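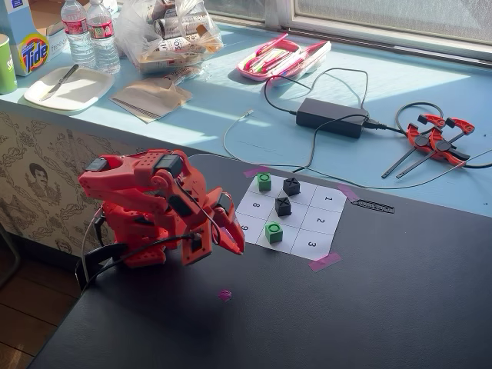
Home | Current issue | Past issues | Notes for authors | Search

3. What people play while they wait

3.1 How I went about it

I should say at the start that I never set out to study waiting. I was in Kelero to write about ferry timetables, and the boats were so often late that I ended up with a notebook full of what the passengers did instead of travelling. Mostly they played. Cards, a pebble game I still can't follow, and an awful lot of noughts and crosses on the backs of tickets.

So in April I went back and did it properly. I sat in the waiting hall from early morning until the last boat, usually on the bench by the tea counter, and wrote down every game I could see from there. Chiharu Oshima took the far end of the hall, where the families tend to settle (it's nearer the toilets). Between us we logged 834 games, and 190 of those were noughts and crosses. We left out anything played on a phone, which Uzma Zaidi has told me more than once was a mistake, and she may well be right — I'd put them in if I did it again.

Figure 3. The noughts and crosses grid, three squares by three, as the term is used in this section.

3.2 Why play a game you can't win?

Anyone over the age of nine or so knows that noughts and crosses ends in a draw if both sides pay attention. Peltonen, in his older work on the Guvmont railway, took this to mean that adults only play it to please children. I liked that idea a lot and was rather sorry to find it didn't hold up in our hall. Plenty of our games were between two grown-ups, and some 13 of them were between people who had only just met.

When I asked, hardly anyone talked about winning. One woman on her way to her sister's told me it was "something to do with your hands while you chat". A man who had drawn every single game that morning said he'd enjoyed it very much and was off to find a sandwich. Koyama and Ueda describe something similar with knitting, and I think theirs is the closer comparison than chess or draughts.

What did change was the pace. With a boat due, people played fast and hardly spoke. Once a delay was read out they slowed right down, and a grid might sit half filled on the bench for 6 minutes while the pair of them talked about the weather or somebody's knee. I had no column for that in my notebook, so I wrote it in the margins, and section 4 is largely made out of those margins.

Related articles
Knitting in company: hands and talk on long journeys
Card games on the Guvmont line
The tea counter as a meeting place
Pebble games of the Su valley: a first list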